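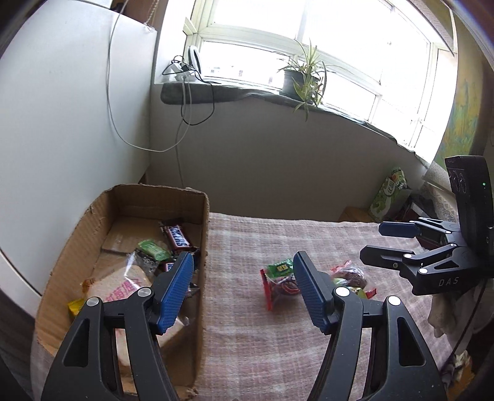 **How do I join the Sotholm snack swap?**

Send your name and mailing address to Aisling Nic Aodha by November 12, 2024, and she'll match you with another member. We had 32 people in the last round, and we'd love to have you too!

**What should I put in my box?**

Whatever you'd be happy to get yourself, really – candy bars, crackers, those odd little cookies your corner store sells. Please keep the total under $30, not counting postage, and leave out homemade food.

**Can I send chocolate?**

Yes, and most of us hope you will. If it's still hot where you live, as it often is in September, ask your partner first.

**What if I have an allergy?**

Tell us when you sign up and we'll pass it along to your partner – but do read every label yourself before you open anything.

**My box hasn't come. What now?**

Give it 11 days from the mailing date, then write to Aisling.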